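Skelwood Household Returns — Help Desk
Ticket 199
Subject: Mixed items in the gray bin, where does everything go?
Opened by: Thanasis Kokkinos
Status: Open, waiting on customer
Priority: Low

Mon 27 April, first message

Hello all, and thank you in advance for your patience, I know you have bigger fish to fry. I've been working through the odds and ends left over from the December clear-out and I'm down to the large gray bin on the wooden worktop. Most of the other bins were easy (all kitchen, or all shoes, lovely). This one is a proper mixture, and when I try to close it in Hornero I get "bin must have a single category" and it throws me back to the start page. I've tried it 2 times now with the same result.

What I have in there is a blue ice cube tray, a beige slip-on shoe, a small hand brush, and a few other bits over on the same side. I looked high and low for the other shoe, by the way, and I haven't come across it yet. Should I list a shoe without its partner, or hold on to it for a while? It seems a shame to give up on it too soon.

Reply from the desk

Hi Thanasis,

Thanks for such a thorough note — it saves us a lot of back and forth! You haven't done anything wrong. Hornero wants one category per bin unless the bin is marked as mixed, and that setting is tucked away where hardly anyone would think to look. Please try this:

1. Open the bin record and choose Edit, then More.
2. Change Contents from Single to Mixed.
3. Save, go back to the list, and close the bin from there. Closing it from inside the record gives the same error again.

For the items themselves, the ice cube tray goes under Kitchen and the brush under Cleaning. Single shoes go on the Diltance shelf for 19 days with a paper tag, and if the partner turns up you can put them back together and list them as a pair.

Reply from Thanasis

Thank you, that was very kind and very clear. Steps 1 and 2 worked beautifully. Step 3 got me further than before, but now it asks for a bin condition and won't let me leave it blank. I wasn't sure what to put. The sides are fine, but the pale sloping part inside is pretty chipped and scraped, worst toward the bottom, and there are scuffs on the floor of it. I didn't want to write "damaged" and have somebody haul it off when it still holds things perfectly well.

No rush at all on this, I have the Barajas boxes to keep me busy in the meantime.

Reply from the desk

Got it, thanks! Please pick "Worn, usable" for the condition. Chips and scuffs are fine with us as long as there are no cracks and no sharp edges, so run your eye over the corners before you save. We have 3,000 records in there and a good many of the bins look a lot like yours.

We'll leave the ticket open until you tell us it has closed properly. And do let us know if that other shoe shows up — we're all rooting for it now.

Attachment (1) 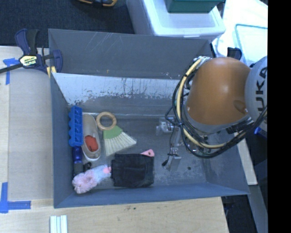
Gray bin, mixed contents, before sorting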